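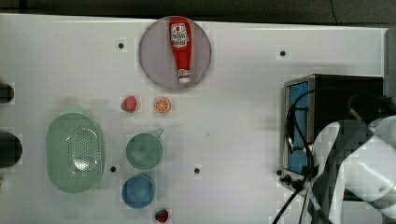 The Villia play kitchen set on our white table, with the toaster oven on the right.

I'll start with the colander because it's the piece I'd buy all over again. It's a big oval thing in pale green, with rows of tiny holes and a flat handle at each end, and my niece will carry it around the apartment filled with whatever she can find (socks, mostly). The holes are small enough that a dried lentil stays put. Yes, we tested that, and yes, I was picking up lentils until August.

I got the Villia set from Retico after my neighbor Muthoni Rotich told me her twins had played with theirs every day for two years. I paid 63 dollars, which made me wince a little for pretend food! There was a cheaper one from Wonetti that I went back and forth on, but the pieces looked tiny in the store and I have a thing about tiny pieces and couch cushions.

So, the food. The ketchup bottle is the star with every kid who comes over. It's red with a white label and looks enough like what's in our fridge that my husband grabbed it once at dinner. The orange slice is lovely too, you can see all the little segments. The strawberries are fine. Cute green tops, nice red color, but they're small and they roll, and I've fished one out from under the stove more times than I'd like. 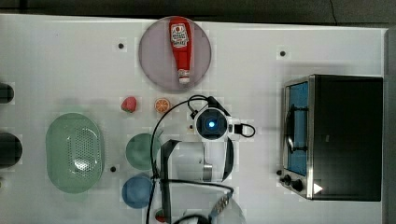
The plate I'm less sold on. It's a big round one in a see-through pinky lavender and I love the color, but it shows every fingerprint and every drop of dried juice, so it gets wiped down more than anything else in the box. The blue and green pots are the opposite. I rinse them, flip them over on a towel and forget about them. They're a good size for small hands, and the green one has a little loop handle my niece hooks her finger through when she's "serving coffee." I've been served a lot of coffee.

The black pots came separately, from a secondhand box Lilian Ndung'u passed along, and they're bigger and plainer. I thought they'd look out of place next to all the pastels but they've ended up being where the soup gets made, so what do I know.

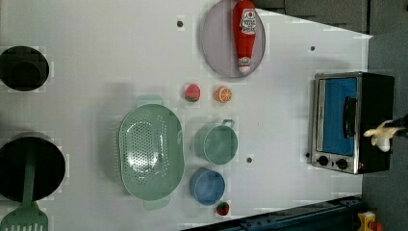
Colander, small pots and the mint spatula across the big black pot.

The spatula gets a mixed grade from me. The slots are nice and the long handle makes stirring very dramatic, but it's too long to fit in the storage bin with the lid on, so it lives on top of the bin and falls behind it. A hook would fix this and I haven't bought a hook.

Would I get the set again? Yep, and I'd add a second orange slice if Villia sold them on their own, because two kids and one orange is a bad afternoon. Four stars, minus one for the rolling strawberries.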